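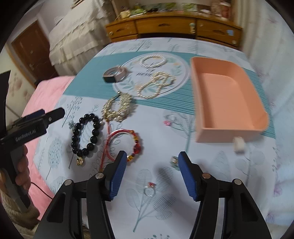 Preço da roupa de cama volta a subir e lojas pequenas encolhem encomendas

Redação – atualizado às 18h

Quem foi comprar lençóis este mês já percebeu. O jogo de casal mais simples está mais caro, o estampado ainda mais, e as promoções de novembro vieram magras. No comércio de rua de Ukside o aumento médio chega a 15% em relação ao mesmo período do ano passado, segundo levantamento da associação de lojistas local, divulgado esta manhã.

A conta foi feita em 11 lojas. Entram lençóis, fronhas, colchas e edredons leves. Toalhas ficaram de fora – a associação diz que vai publicar esses números à parte, sem data marcada.

O principal motivo apontado é o algodão. Também pesam o frete e a tinta usada na estamparia, que a maior parte das confecções da região compra fora. A Brudmont, que abastece boa parte das lojas do centro, confirmou em nota que reajustou a tabela duas vezes desde o inicio do ano. A empresa fala em "recomposição parcial de custos" e não descarta nova mexida antes do verão.

Nas lojas, reação imediata. Encomendas menores, menos cores, menos tamanhos. Quem trazia quatro ou cinco coleções por estação está a ficar com duas. Os padrões lisos, mais baratos de produzir, ganham prateleira. Florais, folhagens e listras continuam a ser os mais pedidos pelo cliente, mas são justamente os que subiram mais.

"O cliente entra, passa a mão no tecido, pergunta o preço e vai pensar", resume o gerente de uma loja perto do terminal rodoviário, que pediu para não ser identificado. Segundo ele, a venda de jogos completos caiu e a de peças avulsas aumentou. Muita gente leva só o lençol de baixo e aproveita as fronhas que tem em casa.

A Nasr, rede com 9 lojas no estado, foi por outro caminho. Segurou o preço dos jogos de solteiro e passou o aumento quase todo para os de casal e queen. A rede diz que a medida vale até o fim do estoque atual. Depois, nova tabela.

No levantamento, o jogo de casal em algodão de gramatura média aparece a 354 na loja mais cara da amostra. A associação não divulgou o nome do estabelecimento nem o valor mais baixo encontrado, dizendo apenas que a diferença entre as pontas é "considerável" e que compensa andar umas quadras antes de fechar a compra.

Misturas em alta

Com o algodão puro a pesar no bolso, cresce a procura por misturas com poliéster. Secam mais depressa, amarrotam menos, custam menos. Também aquecem mais, reclamação frequente nas cidades do interior. Os lojistas ouvidos dizem que a devolução por esse motivo ainda é rara, mas existe.

Atenção à etiqueta. O órgão municipal de defesa do consumidor lembra que a composição do tecido tem de vir indicada em percentagem, em português e de forma legível, e que o termo "toque de algodão" não quer dizer que a peça seja de algodão. Foram recebidas queixas sobre isso nas últimas semanas, sobretudo de compras pela internet. O órgão não informou quantas.

Outro ponto que gera reclamação são as medidas. Colchões mais altos pedem lençol de elástico com aba maior e nem todos os fabricantes indicam a altura na embalagem. Vale medir o colchão em casa antes de sair. Troca por tamanho errado, quando a embalagem já foi aberta, depende da política de cada loja – nas compras pela internet ou por telefone continua a valer o prazo de arrependimento previsto em lei.

Confecções com máquinas paradas

Do lado da produção o quadro é misto. As confecções maiores mantêm o ritmo, puxadas por contratos com hotéis e pousadas, que costumam renovar o enxoval antes da temporada. As pequenas sentem mais. A Plekumis, que costura por encomenda para lojas de bairro, reduziu um turno em outubro e diz que só retoma se os pedidos de dezembro melhorarem. Não houve demissões, garante a empresa; parte do pessoal passou para cortinas e capas de almofada.

O sindicato das costureiras confirma a redução do turno e diz que acompanha a situaçao. Uma reunião com as empresas do setor está prevista para os próximos dias, ainda sem local definido.

Para quem pode esperar, os lojistas apontam janeiro como mês tradicional de saldos. Este ano, porém, com estoques mais curtos, a oferta deve ser menor e concentrada nas sobras de coleção. Tamanhos de solteiro costumam acabar primeiro.

A associação volta a medir os preços no começo de dezembro, nas mesmas lojas e com os mesmos produtos. As lojas do centro de Ukside funcionam até às 20h durante todo o mês.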